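Muvent Support Desk
Ticket 545
Product: Rarnik hand-held gripper kit (two-piece)
Opened by: Luana Prado, Plakunbridge
Assigned to: Hậu Trịnh
Status: Waiting on customer

Luana Prado wrote:

Hello, and thank you in advance for reading all of this, I know I tend to go on! We have had the Rarnik kit on trial since August and on the whole we are very fond of it. My trouble is with the right-hand unit. When I squeeze the trigger all the way, the fingers close nicely, but when I let go they come back only most of the way and then sort of rest there. If I give the trigger a little flick with my thumb they open fully. The left one never does this (same room, same people using it).

The replay software, Mangundap, shows the same thing from its side. The opening value for the left unit goes back to 300 every time I release. The right one stops at 234 and sits there until I flick it. I restarted the software, swapped the USB leads, and ran the opening calibration again, and I still get 234. We are working through a list of household things this month, soft and awkward ones mostly, and I would hate to redo the whole list later because the numbers were off.

Hậu Trịnh replied, 10:20 a.m.:

Hi Luana, please do go on, long tickets are my favorite kind because I have to ask fewer questions! Swapping the leads was a good move, and it tells me the cable is fine. My first guess is the return spring, and my second is a bit of lint in the slide. Could you try the following for me when you have a quiet moment?

Unplug the right unit and work the trigger by hand, slowly, with nothing between the fingers. Feel for a spot where it drags.
Look along the slide for thread or dust and brush it out with a dry, soft brush. Please no oil, even the light sewing machine kind.
Plug it back in, let it sit for 3 minutes, and calibrate again with the fingers fully open.

If you could also send me something from an ordinary session with both units out, I'd be glad to have it on the ticket.

Luana Prado wrote, 1:45 p.m.:

I did all of it, and I do feel a drag, near the very end of the travel. There was a fair bit of gray fluff in the slide, I'm a little embarrassed to say, and I brushed out what I could reach. It is better but not cured. The reading comes back to around 280 now. We had got as far as the folded umbrella on our list, so that is what you are getting!

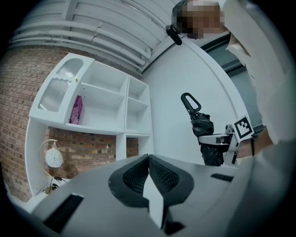
Does a gripper that opens only part of the way spoil the recordings we have already made?

Most of them will be fine. Mangundap stores the opening as it was measured, so a recording with a short opening is still a true record of where the fingers were. The ones to set aside are those where you calibrated in the middle of a session, as the scale changes partway through.

Luana Prado wrote, 2:30 p.m.:

Oh, that is a relief. I calibrated in the middle only once, and I wrote it down in our notebook, so I can find it easily. I'll pull that one out this afternoon. Should I keep using the right unit in the meantime, or put it back in its case?

Hậu Trịnh replied, 3:05 p.m.:

Keep using it for the light things, by all means, and leave anything heavy until the spring is changed. I'm sending a replacement spring and a new slide cover to your Plakunbridge address, both under the trial agreement, so there is no charge. The cover comes off with the small hex key from the kit. If the key has wandered off, tell me and I'll put another in the envelope.

Once the new spring is in, run the opening calibration and write me the number you get on release. Anything from 295 up is good. I'll leave the ticket open until I hear from you.

Luana Prado wrote, 3:20 p.m.:

The key has indeed wandered off. One more in the envelope, please, and thank you so much!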